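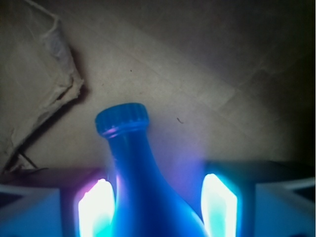
Wrist view, blue bottle between the lit finger pads. Thread on exposure and grasp prediction, 1/12

---

**2/12**
Question we had: if the pads saturate the wrist camera, how much does a grasp-outcome predictor lose, and can you get it back without new hardware? Short version: it loses a lot on glossy objects, almost nothing on matte ones, and a fixed short exposure recovers most of the gap.

**3/12**
Setup. Two-finger gripper, illuminated pads on the inner faces, small camera at the wrist. The predictor sees one wrist image before lift and outputs a probability that the object stays in hand for the full lift. No depth, no force signal. We call the predictor Keane. The baseline is Gino, same network, trained on auto-exposure images only.

**4/12**
Data: 528 grasps on household objects, collected in our Losville lab. Each attempt was recorded at auto exposure and again at a fixed short exposure with the arm held still. Labels come from the lift, scored by a script from finger width at the top of the motion. Ayane Iwasaki rechecked 100 labels by hand and agreed with the script on 97.

**5/12**
The three disagreements were all slips where the object rotated but stayed between the fingers. We left them as scripted. Whether a rotated bottle counts as held is a definition problem and we didn't want to settle it after seeing results.

**6/12**
Look at the pads in the first post. They go to nearly white, and the glow spreads over the neck of the bottle. The contact edge is the part the predictor needs most, and it's the part with the least usable signal. The cap and the tan background are fine. Auto exposure meters on the whole picture, so a pale background doesn't stop the pads from clipping.

**7/12**
What we tried first: masking the saturated pixels and filling them with the local mean. It made things worse. The outline of the bright region carries information about how far the fingers have closed, and the mask grows and shrinks with surface gloss, so the network reads gloss as finger position.

**8/12**
What worked: train on both exposures, with the exposure setting passed in as a scalar. At test time use the short one. Keane then ranks glossy grasps about as well as matte ones. Gino on the same objects is overconfident, mostly on necks and shoulders where the surface flares away from the pad.

**9/12**
Tapered shapes are the hard case for a second reason. A pad closing on a flare can touch along a line and still look flush from the wrist. Short exposure helps you see the edge. It doesn't tell you the contact area. We see no improvement on tapered matte objects and I wouldn't expect any.

**10/12**
Ablation, since someone will ask. Dropping the exposure scalar costs a little. Dropping the long exposures from training costs more, which surprised me. My guess is that the darker images lose background texture and the network overfits to pad shape. I haven't tested that guess.

**11/12**
Limits. One gripper, one pad brightness, one room. Test set is 200 grasps, held out by object, and the glossy subset is smaller than I'd like. Transparent objects are excluded completely. Pad brightness was never varied, so "turn the pads down" remains an untested alternative, and it may be the better fix if your controller allows it. Ours is set at boot.

**12/12**
Code and both exposure sets go up on the Hernov page in January, with the object-level split so you can reproduce the held-out numbers. The masking baseline is included too, with its config. If you have a gripper with dimmable pads and want to run the same protocol, message me and I'll send the capture script early.

**Added, re: replies**
Several people asked about HDR merging. We have the pairs, so it's possible offline. On the arm it needs two captures with the fingers stationary, and our cycle stops only once before lift. The single short capture fits in that stop. I'll run the merged version on the held-out objects and post the ranking curves under this thread.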